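Visit report: Astden refurbishment floor, November open day

The open day at Astden's device floor ran from 10.30 until the middle of the afternoon. I went because our own returns procedure for loan tablets is up for revision, and screen cleaning is the part that generates most of the complaints. What follows covers that part only. Battery grading and the packing line have been written up separately by Shona Buchanan.

Access is by the rear stair from the Paterson car park. Visitors sign in, hand over any liquids and are taken round in groups. Ours was 13 people, which was too many for the intake room and comfortable everywhere else.

The cleaning talk was given first, sitting down, with handouts. The house method has two passes. The first is dry, with a microfibre cloth folded to a pad, and is meant to lift grit before any pressure is applied. The second uses a cloth dampened with Cevton, a mild alcohol-free cleaner which Astden buys in concentrate and dilutes on site. Nothing is sprayed on the glass. The handout allows 30 seconds for the dry pass and the same again for the damp one, with a fresh face of the cloth for each.

The practical part followed in the open-plan office, on the white tables. A tablet was laid flat, screen up, with a blue cloth on the glass.

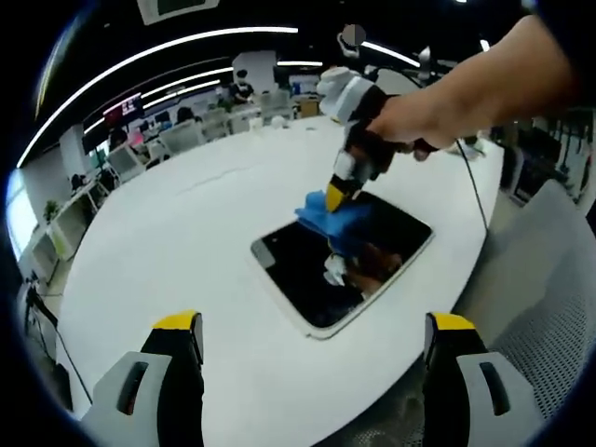 Shona Buchanan disagreed with the two-pass rule on the spot. Her view was that a dry pass on a screen with sand or biscuit crumbs on it simply drags the dirt about, and that a soft brush ought to come before any cloth at all. At her site they brush, blow out the speaker holes and only then wipe. She also asked why the handout made no mention of edges, where most of the residue collects.

The answer was that brushing is done at intake, before the tablet reaches the cleaning table, and the handout assumes it. This should be written down. A reader taking the sheet away would not know it. On edges there was no real answer beyond a promise to look at the wording for the next print.

Some notes on the cloths. Astden uses them crumpled or folded according to preference, and I had expected a fixed fold. A loose bundle covers more glass per stroke but puts uneven pressure on it. A folded pad gives a flatter contact and clean faces to turn to. I would specify the pad. Cloths are washed at low temperature without softener, and each is retired after 23 washes. The number comes from their own trial and they did not claim more for it than that. Ours are kept until they look tired, a rule that cannot be audited.

Lighting matters more than the handout suggests. A black screen under strip lights reflects whatever is over it, and smears are hard to separate from reflections unless the viewing angle is changed. Inspection should be done from two sides of the table at least. Astden has a separate inspection lamp made by Dradulance, low and raking, and under it a film that I had missed completely from above was plain. The lamp is on our list to price.

The other point I took from the practical was to watch the corners. A cloth worked across the middle of the glass is easy to control. Once it hangs over the edge and on to the tabletop it can pick up whatever is on the table and carry it back.

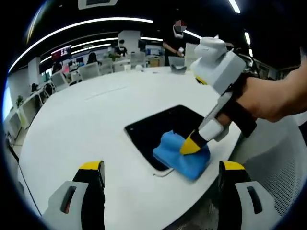 Euan Pollock

Cables were raised in the questions at the end. The written procedure says that everything is unplugged and the device powered down before cleaning, and I would keep that in ours as a separate tick box. A dark screen is not evidence that a tablet is off.

Table surface: smooth and white, easy to wipe and easy to check for grit. The curved edge gives more than one person room to stand round a single tablet. Our benches are grey and textured and show nothing. A white mat would be a cheap fix.

Throughput was given as around 30 tablets per person per shift, inspection included. We manage fewer, but we also remove labels at the same station, so the figures do not compare directly.

Actions for our procedure:

Add brushing as a written first step.
Specify a folded pad, and a fresh face for each pass.
Set a wash limit and mark the cloths.
Price the raking lamp.
Try a white mat on one bench before ordering more.

Tea was in the ground floor canteen. Copies of the handout are in the shared folder, with the dilution table on the reverse.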